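Ticket 842: Gripper comparison in sim, head camera pose and left/right mismatch
Project: Clandosetti
Component: gripper models, head camera, teleop controller
Status: open, workaround found
Opened by: Bernardo Azevedo

Summary

I'm comparing two finger sets on the two-arm robot in the apartment world before we commit to one of them for the real arms. Left arm has the Listar narrow tip, right arm has the Raltomport parallel gripper with the ridged wrist. Same controller on both sides, same gains, same world file. The Raltomport model is a joy to drive, by the way! The close is smooth and the fingers stop where you tell them to. I've been wanting to try it since October.

Two problems:

1. The camera view comes up rolled after some resets. Walls lean, floor runs off at an angle, and steering by eye gets really hard.
2. With identical close commands, the left gripper lags the right one by 34 control steps.

Expected: level view on every reset, and both grippers starting to close within a step or two of each other.

Environment

Sim build 93, headless off, physics at default substeps. Controller is the Najafi box with stock firmware. No changes to the apartment assets. I rebuilt the world cache once to rule it out and got the same thing.

Log

9:10 - Fresh start, default seed. View level, both arms home cleanly. Ran the open/close loop on each gripper for 30 cycles, no dropped commands on either side.

9:40 - Reset from the teleop menu this time. View came back rolled. The arms themselves are fine, joint readouts match the home pose to the last digit, so it's only the camera. I left it rolled and drove both arms forward over the floor to see if the grasp poses still made sense. They do, but my hands kept wanting to correct for the tilt. The short black cylinder on the floor is the first thing I want to pick up with each gripper.
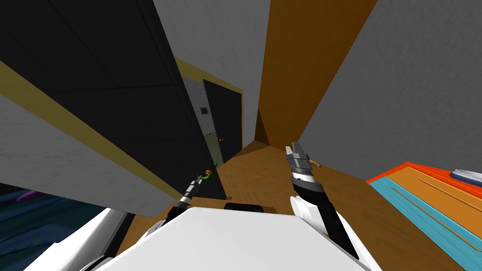 Step 1: Rule out the camera mount

Swapped the mount file for the one from the previous build and reset ten times from the menu. Still rolls, though not every time. Swapped it back. Diffed the two files afterward and they only differ in a comment, so that was a bit of a waste, but at least it's off the list.

Step 2: Rule out the controller

Unplugged the Najafi box completely and ran the same resets from a script. Zero rolls! Plugged it back in, and the roll was there on the second reset. So the box is involved somehow. My guess is that the head axes send whatever the sticks are reading at the moment of reset, and the camera takes that as its new zero. I tried it on purpose: held the head stick to one side, hit reset, and got a rolled view in that direction. Let go of the stick, reset again, level view.

Step 3: Check pitch as well

If roll can be latched that way, pitch should be too. Held the stick back through a reset and the camera came up pointing at the ceiling, with the arms following because reach targets are set in the camera frame. That last part surprised me and it's worth its own ticket. I do like this pose for comparing the two ends, though. With both of them pointing up and the big dark ceiling panel behind, you get a nice look at how slim the left tip is next to the parallel gripper, and how far the Raltomport fingers sit from the wrist when they're slightly open.

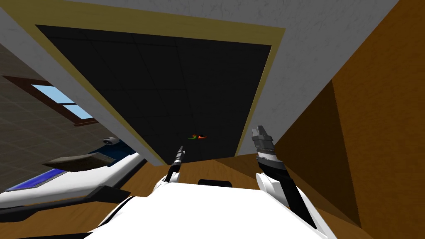
Shahab Mirzaei: Your stick theory is right, I hit the same thing with a different arm pair. The box latches head axes on the reset edge and doesn't look at the deadband until the first full update. Set head_latch to 0 in the controller config and it goes away. It won't touch the 34 steps, that's a separate thing. Are you running the Listar model with the stock joint damping? The value it ships with is way too high for a finger that light. Try cutting it in half before you blame the command path. Also please do split out the camera-frame reach targets, I'd like to be copied on that one.

Bernardo: Oh, that's great, thank you! head_latch was 1. Set to 0, did another 30 resets with the stick held over in every direction I could think of, and the view is level on all of them.

On damping: yes, stock value. Halved it and the lag dropped a lot, but there's still a visible difference between the sides. Halved it again and the tip started to buzz when it closes on nothing, so I went back to one halving. I'll log the finger velocities on both sides and attach the plots.

Shahab: Buzzing at a quarter sounds familiar. Leave it at half and raise the armature value a little, that calmed mine down.

Still to do

- Armature sweep on the left tip, damping at half
- Same grasp set with both grippers, cylinder first
- Swap sides, Raltomport on the left and Listar on the right, to make sure none of this follows the arm
- New ticket for reach targets in the camera frame, copy Shahab
- Add head_latch = 0 to the Clandosetti default config

Leaving this open until the side swap is done. If anyone has a measured finger mass for the Listar tip, please drop it here - I'm using the number from the model file and I don't fully trust it.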